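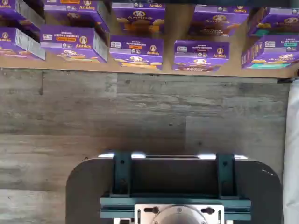
Snack shelf gets a fresh start at Ditilley food store

Sep 7, 2024

Shoppers at the Welville community store in Ditilley have a brighter snack aisle to look forward to, and it is very purple indeed! The store has given its cracker and biscuit section a proper sort-out, with Annie's boxes now standing in tidy rows on a light-coloured shelf, fronts turned towards the aisle as far as space allows.

The store serves 4000 households in Ditilley and the villages along the Lam road, and packed lunches are big business now that term has begun. Parents had been asking for months for the lunchbox bits to be kept together, and now they are (no more hunting behind the breakfast cereal).

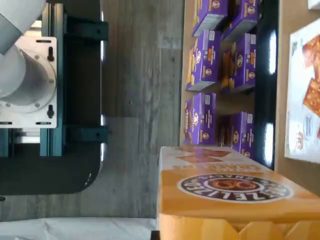

Rarkel Newsroom
Local shops reporter

There is plenty to like about the new layout. The boxes have room between them, so small hands can get one out without bringing down its neighbour, and the little bunny faces on the packets are already a hit with younger visitors. The pictures of golden baked snacks help too, especially if you happen to walk in hungry!

Welville has spent 600 pounds on the section, most of it on shelving, and the money came from the spring raffle. Tea and coffee are next in line, followed by tinned goods in October, when the store also plans to stay open until 6 in the evening.

Suggestions for new snack lines can be left in the box by the till. Oatcakes are well ahead so far, with a strong late showing from rice cakes.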